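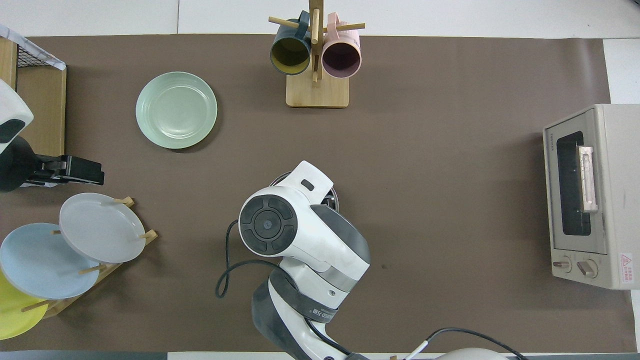
Mug tree, plate rack and toaster oven together on the brown mat.

How to set up a small coffee and breakfast corner on one table

By Busisiwe Ngcobo
Updated 8 August 2020
Filed under: Small kitchens

My kitchen has very little counter. There is the sink, the stove and between them a space where you can put one chopping board. For a long time the mugs lived in a high cupboard, the plates in a low one, and the toaster oven on top of the refrigerator, where I had to lift my arms to take out hot bread. In July I finally decided to give breakfast its own table, and I wrote down the steps for my sister, who has the same problem in a different city. She told me to put them on the site.

You will need one free afternoon, a table with a flat top, and the things you already use in the morning. Please do not buy anything before you have read to the end.

What I use

A table, 30 inches deep or a little less
A heat-resistant mat that covers most of the table
A mug tree with a heavy or wide base
A small rack or a pair of stands for plates
A toaster oven
A wire basket rack for boards and glasses
One pot with a lid, if you cook porridge or eggs
Two dish cloths

Step 1. Empty the table and measure

Take everything off, also the things that "always stay there." Wipe the table and let it dry fully. Measure the depth from the wall to the front edge, and the width between whatever stands on the left and on the right. Write these two numbers on paper and keep the paper in your pocket if you go to the shop. I did not do this the first time and I came home with a mat from Hollmann that was longer than my table. They exchanged it, but I had to pay for the bus twice.

Step 2. Lay the mat

A mat does two jobs. It protects the table, and it shows you where the corner ends. When something stands outside of the mat, you know that it has wandered. Choose a plain color, brown or dark gray, where coffee drops do not shout at you. Patterned mats look nice in the shop but the crumbs hide in them and you find them with your sleeve.

If the mat arrives rolled, lay it upside down overnight with heavy books on the corners. Do not iron it. Check on the packaging what temperature it can take, and do not guess this.

Step 3. Place the toaster oven first

The oven is the biggest piece and it gets hot, so it chooses its place before the others. Put it at one end, near the socket. Open the door completely and see how much room it takes. Then imagine that you are holding a tray with both hands. If your elbow touches something, move that something.

Read the manual for the free space needed behind and beside your model. Mine is a Joltent and the booklet asks for a clear gap on both sides and nothing at all on top. I used to keep bread on the top of it, and I have stopped.

You can turn the oven sideways, with the door looking along the table. It felt strange to me in the first week. Now I like it, as the open door does not come toward my stomach when I walk by. Try both ways before you decide.

Step 4. Give the plates a place to stand

A pile of plates is the usual way, and for a large family it is still the best way. For two or three people I prefer them standing. You take the one you want without lifting the others, and they dry better if you were impatient with the towel.

Put the heaviest plate in first, and always from the same side. If your rack has thin dowels, let each plate rest between two of them and do not push two plates into one gap. Give the rack a small shake with your hand. It should not walk on the mat. When it walks, stick a little felt or rubber under the feet.

I keep plates of different colors, and each person in my home has one. The yellow one is mine. It saves us washing in the middle of the day, as everybody knows which plate they already used for toast.

One plate I leave lying flat on the mat, ready for whatever comes out of the oven. It is the mint-green one, for no other reason than that it has a small raised rim and the crumbs stay on it.

Step 5. Put the mug tree where your hand goes

Stand at the table as if you are making your coffee. Close your eyes and reach for a mug. The place where your hand stops is the place of the mug tree. This sounds like a joke, but please do it.

Hang the mugs opposite each other so the weight is equal. Two mugs on one side and none on the other will pull a light tree over, in particular when a child takes the last one from the wrong side. My tree has 6 pegs and I use only a couple of them for every day. The rest of the mugs went back to the cupboard for guests.

Before you hang a mug, look inside the handle. Some handles are too narrow for a thick peg, and if you force them you will scratch the glaze. The mugs from Pretska have wide handles and fit on everything I own. I have also one beautiful mug from a market that fits on nothing, and it holds pencils now.

Step 6. Arrange the pot, the boards and the rest
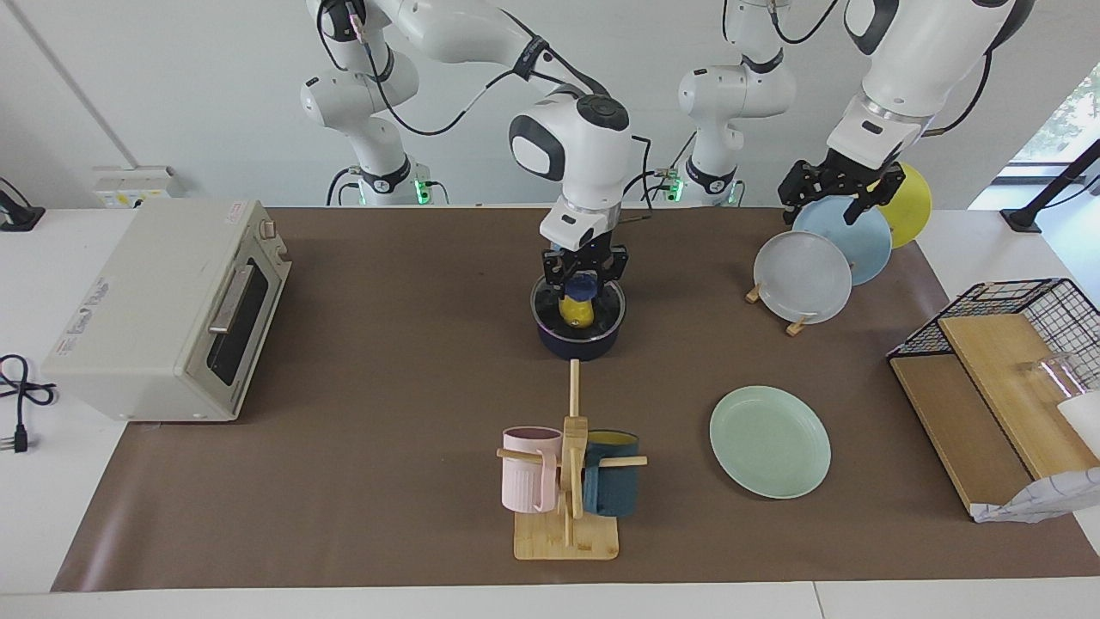
Things you use together should stand together, and the taller ones can be behind if you are able to reach over. This is the step where I changed my mind most often. The pot had its place beside the oven, then next to the plates, and each time I was reaching across something hot. In my present layout the navy pot is directly behind the mug tree, in the middle, with the oven to the left and the standing plates to the right. The boards lean in the black wire rack at the right edge of the mat, in the same rack as the clear glass, and the cloth hangs over its front corner. Hang your cloth on the side farthest from the oven too.

Lean the boards with a little air between them. Boards that are pressed flat against each other start to smell, and then you are washing them with lemon and salt on a weekend.

Step 7. Think about the cords

Any cord that you are not using should be coiled and put to the side, off the mat. Do not lead a cord behind a hot oven or under the mat, and do not let it hang over the front of the table where a bag can catch it. If your socket is too far away, it is better to move the table than to add an extension. I asked about this in the Nomar shop, where I had gone to buy an extension, and the lady sent me home without one.

Step 8. Live with it for 6 days

Do not correct anything during these days, only notice. I put a small paper on the wall and made a mark each time something annoyed me. Most of my marks were about the plate rack, which I had placed too close to the front edge. After this time, move one thing only, and wait again.

Keeping it in order

In the evening I shake the crumbs from the mat into the sink, wipe it with a damp cloth and put the things back from left to right. It takes less time than boiling the kettle. Once in a month I take everything off and wash the mat with dish soap. The crumb tray of the oven I empty when I remember, so not as often as I should.

Look also under the base of the mug tree. Water runs down the post if the mugs were hung wet, and a wooden base does not like to stand in it. A drop of food-safe oil on a cloth helps the wood, once or twice in the year.

Questions I received

My table is round, can I do the same? Yes, but leave out the rack for the boards and hang them on the wall. Round tables lose a lot of place at the edges.

Can the mug tree stand on the toaster oven? Please, no.

Is it fine to dry the plates in the stand directly after washing? If your stand is wood, dry the lower edge of each plate first. Metal stands can take more water, but put a folded cloth under them.

What about the kettle? Mine stays next to the stove, as I use it for tea all day long. If you drink only in the morning, put it on the mat between the mugs and the socket.

Related pages: Washing a wooden rack without ruining it. A shelf for spices in the width of one hand.

This page was read 2063 times.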